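FOR IMMEDIATE RELEASE

Trullside pauses Takier board-rework cells after force limit fault

Clernent, 29 May 2026 – Trullside has stopped automated memory and processor handling at its Clernent workshop after a robot cell pressed harder on computer boards than it was set to. No injuries. All affected customers have been emailed. Hand work continues, with delays, see below.

This release replaces the short notice put on our site last night, which had the wrong number of towers in it.

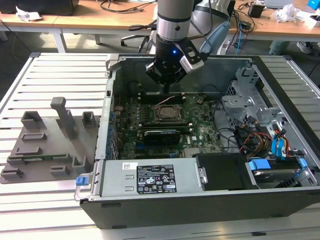 First: Takier arm over an open tower, fingers pointing down toward the memory slots. Second: processor in the tray pocket to the left of the case, socket empty. 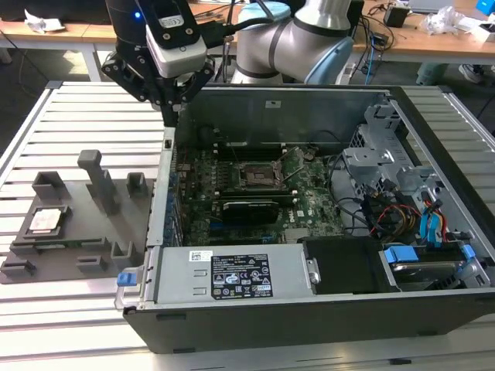
What happened

Takier is the name we use for our robot cells that strip and refit used desktop computers. Tower goes on its side on the bench, side panel off. Arm goes in, handles the memory and the processor, parts are parked on a printed tray next to the case. Trullside builds and runs the cells itself.

A software update went onto the Clernent cells in the spring. The update was meant to fix a slow restart. It did that. It also put one setting back to its factory value, and that setting was the limit on how hard the gripper may push down while seating a memory module.

With the right limit, the arm feels a module that isn't lined up, stops, backs off and tries again. With the factory value it kept pushing. On most boards this made no difference at all, module lined up, clips closed, on to the next one. On boards where the module sat slightly crooked the arm pushed the module against the slot wall until either it went in or the cell timed out.

The cell did not report any of this as a fault. As far as the software was concerned it was inside its limit.

How it was found

A technician on the test bench noticed that two towers in the same batch would start with one memory module fitted and not with the other. Swapped the modules, same result. The slots were looked at under magnification and both had a fine crack at the end of the plastic. Two cracked slots in one batch is not something we see with hand work.

The technician used the stop button and tagged the cell out. Right call. The other cells were stopped within the same shift, once the settings had been read out and compared with the paper sheet taped up from the October setup. The sheet and the screen didn't match.

We want to be clear that this was caught by someone at a test bench and not by our monitoring. Our monitoring missed it completely and would of gone on missing it.

What we know about the numbers

The cells handled 932 towers between the update and the stop. Of those, 605 had at least one memory module seated by the arm. The rest had parts taken out only, or were refitted by hand, and the setting does not come into play there.

So far 33 boards have been found with a cracked slot, a lifted clip or a damaged contact. Every one was among the towers where the arm had seated memory. Inspection is not finished. The count will probably go up and we'll publish the final figure whatever it is.

Nothing found yet on the processor side. Processor placement uses a seperate limit, and that limit was not changed by the update. Processor handling has been stopped anyway until someone has gone through it line by line. A socket contact bends a lot easier than a slot cracks.

Was anyone at risk

No person was touched by an arm and no person was hurt. The limit that went wrong governs the gripper's downward push during seating. The protective stop that halts the arm on contact with a person is held in a different controller, under its own password, and the update could not write to it. It has been tested on every cell since the stop and it worked on every cell.

That said – staff were reaching over open cases next to a machine that was running with a setting they'd been told was something else. We have treated this as a safety matter from the start and logged it as one. Staff at Clernent were briefed at the start of the next shift and the log is open to all of them.

If your computer came through Clernent

Customers with a tower in the affected group got an email with the words "memory slot check" in the subject line. If you have that email:

Keep using the computer if it is running normally. A cracked slot is not a fire or shock hazard.

Do not push the memory modules in harder. Do not take them out and put them back to see if they're OK. This can turn a small crack into a dead slot.

Back up your files. A loose memory contact can cause crashes and a crash at the wrong moment can lose work.

Signs to look out for: computer shows less memory than you paid for, beeps at power-on, restarts on its own, or won't start after being moved.

Reply to the email to book a return. We pay shipping both ways. You can choose a repaired board, a replacement tower of the same spec or better, or your money back. Choice is yours, no need to show a fault first.

Bought from a reseller and no email? Check the work sticker on the back of the case. If the code on it begins with T and the tower was finished in Clernent, write to us with the code and we'll look it up. Resellers have been given the full list.

Computers refurbished at our Phuthong site are not affected. Phuthong runs older cells that never had the update, and the settings there have been read out and checked against paper too, just to be sure.

What has changed already

The update has been pulled. It's not available to any Trullside cell now.

Force limits on all cells have been put back by hand and read back by a second person. Both sign.

Each cell now compares its limits with a locked copy when it powers up. Any difference and the arm stays parked.

Every tower with robot-seated memory gets a slot check under magnification before it goes to test. Slow, yes. Stays in place until further notice.

Seating force is now recorded for each module. Before this it was measured but thrown away after the move was done, so for the affected towers we can't go back and see which boards got pushed and which didn't. That is why the recall takes in the whole group and not just a handful of serial numbers.

What hasn't been settled

Why the update touched the setting. The change list for it does not mention force limits. Our working idea is that the restart fix cleared a block of saved values and the limit was sitting in the same block. Not confirmed.

Why release testing passed it. Test rig uses a board with brand new slots and the module is always presented straight. A crooked module was never part of the test. It is now, but we still want to know why it wasn't before, and whether other moves have the same gap: cable unplugging, drive caddies, the graphics card latch.

Whether the printed trays play a part. Some of the crooked modules may have been sitting slightly off in their tray slots when the arm picked them up. Trays are being measured. Wear on the older ones is possible.

An outside engineering firm has been asked to review both the update and the way we approve updates. The review will be published in full except for customer details.

When automated work starts again

No date. Cells will come back one at a time, memory removal first, then processor handling, memory seating last. Each goes back on scrap boards before any customer machine is put under it. Staff on the floor can refuse the restart of a cell and don't have to give a reason in writing.

Until then memory and processors at Clernent are done by hand. Orders already in the queue will be late. New orders are being accepted but please expect a longer wait than the one shown at checkout, the website has not been updated yet, we are working on it. Business customers with a fixed delivery date will be called.

No jobs or hours are being cut over the pause. Extra inspection shifts are paid at the overtime rate.

Statement from Trullside

"We put an update onto working machines and did not check what else it changed. Customers got computers with damage in them and we shipped those computers as tested. We're sorry. We will take back any tower in the group, and we will say what the review finds."

Notes for editors

The two pictures above are from the Clernent workshop and may be used with credit to Trullside. Please don't use them to illustrate board damage, no cracked slot is visible in either one.

The update concerned is an internal Trullside release for Takier cells. It was not supplied to any other company. It has nothing to do with the makers of the computers or of the arm.

An earlier notice gave the number of towers with arm-seated memory as the total number handled. Please use the figures in this release.

Site visits are not possible while inspection is going on. Written questions are fine and will get an answer, might take a day or so.

About Trullside

Trullside refurbishes desktop computers for schools, offices and resellers, with workshops in Clernent and Phuthong.

Press contact: Trullside press desk, Clernent
Customers: please reply to your "memory slot check" email, not the press desk, you'll get through faster

ENDS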